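An Afternoon in the Simulated House at Honside
By Xiomara Quintanilla
February

I got lost twice on the way to Honside. The open day was tucked behind the bus depot in Triltstead, and the sign on the gate was the size of a cereal box. Still, I got there in time for coffee and the last free chair!

I had expected a big hall full of machines (I'd even worn sensible shoes). What they had was a row of desks, 7 screens and a lot of people sitting very still with controllers in their hands. The house they practice in lives inside a computer, and so does the robot. Sheyla Puma gave our group the tour and got right to the point – a learning system needs examples, lots of them, and the team here makes those by driving the robot through chores one at a time. 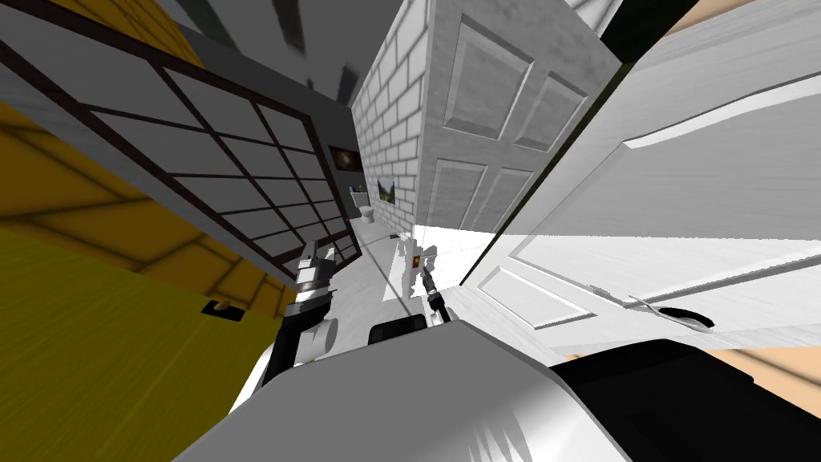 Both arms out, with the white doors on the right and a toilet way down the corridor.

Every run gets saved as an example: what the robot saw, how the arms moved, and a plain sentence saying what the job was. They have 3,000 saved from this project, which they call Ekia. Sheyla said she still likes to watch them from start to finish, and I believe her, because she'd stop talking whenever a run came up on the big screen.

The close views from the gripper were my favorite. You get two fingers, a big slanted grid of panes and a yellow floor that would give my mother a headache. Everything leans. I had my head tipped over like a confused dog for a good ten minutes before I got used to it.

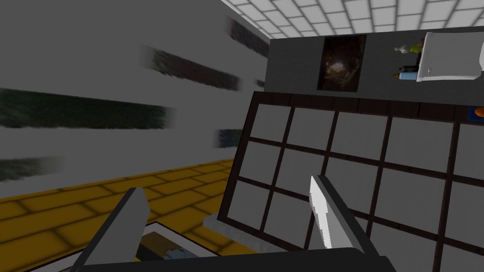
Botond Pálfi wanted to know why they didn't just write a program for each chore and be done with it. Sheyla told him they'd tried that on an older project, Chan, and it fell apart as soon as the furniture moved. Now they change the rooms on purpose and record the same chore over again.

Then I got a turn. Oh, I was terrible! The arms go where your hands go, only a hair later, and I kept steering into the wall. My run was marked as a bad one, but they keep those too, in a separate folder, so I've made my contribution to science.

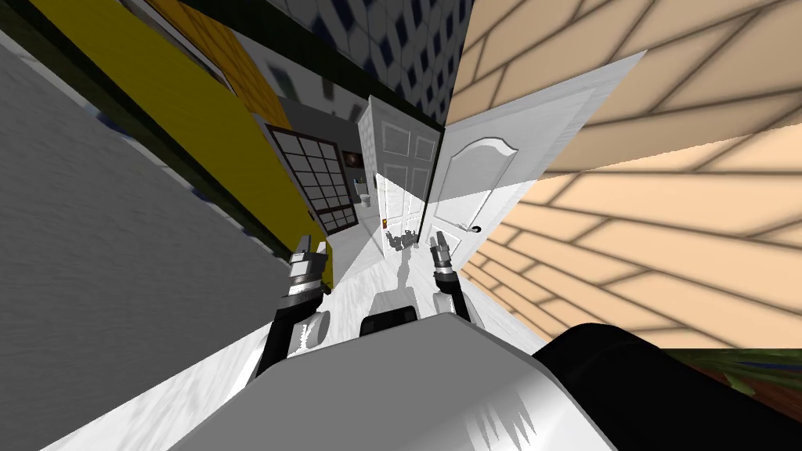
Looking down the corridor between the two grippers, bathroom at the far end.

After that we sat in on a review, where two people go through recordings and throw out the ones with a long pause or a wrong label. It's slow going. They had 500 waiting when we came in and didn't seem bothered by it. I asked if it got boring and got a shrug and a cookie.

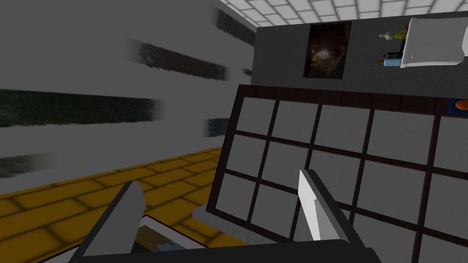

Fingers open in front of the big grid, with the picture on the dark wall behind.

I stayed until they started stacking the chairs. The bus back was late, the cookies were oatmeal, and I've signed up for the next one.

Comments

Khairul Pasaribu: Did they say if the bad runs ever get used? I'd think a system could learn plenty from those.

Xiomara Quintanilla: I forgot to ask! I'll write to Sheyla and post what she says.

Elvira Montoya: Went last year and missed the gate completely. Park by the depot and walk.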